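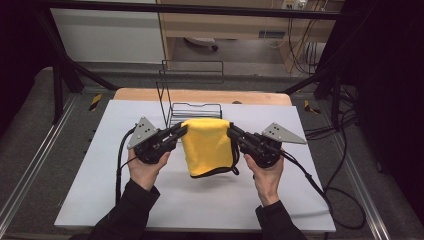
I bought the Halto microfibre cloths in a pack of four to replace a drawer full of old T-shirt squares and worn-out tea towels. They have been in use in our kitchen and utility room since August, so this is a review after proper wear and not first impressions. The one I use most is the yellow. It is a bright lemon colour with a dark trim along the edge, and there is a small dark loop or tag at one corner. The colour matters more than I thought it would. Against a white tabletop you can find it straight away, and it is easy to remember that yellow is for tables and worktops and nothing else.

Size and feel

Folded once, the cloth fills my hand without trailing. Opened out it covers enough of the table to do the job in a few passes. The pile is short and fairly dense. If you have dry skin on your fingers it will catch slightly, as all microfibre does, and I don't enjoy that. My previous cloths were the Bognár ones, which are thicker and softer but take far longer to dry.

Cleaning

Used damp with no spray, it takes off tea rings, crumbs and greasy finger marks from a white surface. Dried-on porridge needs a minute's soak first. On glass it is less good. I got streaks on the oven door every time and had to finish with a dry cloth, so if windows are your main job I would buy a flat-weave glass cloth instead.

It holds a fair amount of water. A spilt mug of tea went up in one go, with a wring-out halfway and a second wipe. It doesn't replace a sponge for washing up and the packet doesn't claim it does.

For dusting, use it dry. It picked up everything on the bookshelves and most of what was on the skirting boards. Shake it outside afterwards or you will be wearing it.

Washing

The label says 50 degrees and no fabric softener. I put mine in with the towels at that temperature and hang them up afterwards. The yellow one has been through 14 washes. The colour has faded a little in the middle, the trim has stayed flat, and no stitching has come undone. One of the others, the grey, has a pulled thread where it snagged on a cupboard hinge. I snipped it and it hasn't run.

The first wash did shed some fluff. Do it separately, or at least not with anything black. I did it with black socks.

Drying and storing

A cloth left in a heap by the sink will smell by the next morning, and these are no exception. I drape mine over a black wire rack, the thin metal sort with a tall upright part and a shallow basket at the bottom. Hung over the top bar it is dry by breakfast if I put it up after supper. Down in the basket it stays damp where it is folded.

The loop is too small for the hooks I have on the back of the door, so I gave up on that. A thinner hook would probably manage. I would have liked a bigger loop.

Packaging and price

They came in a cardboard sleeve with no plastic, which I was pleased about. Mine were from Altton, where they cost a little less than the Bognár pack and you get one more cloth. The care instructions are printed on the inside of the sleeve in very small type, so read them before it goes in the recycling.

Would I buy them again?

Yes, for kitchen surfaces and dusting. I will probably get a second pack when the grey one gives up. For glass, no.

Good: strong colours, dries quickly when hung, trim has lasted.
Less good: streaks on glass, small loop, sheds in the first wash.

Four out of five.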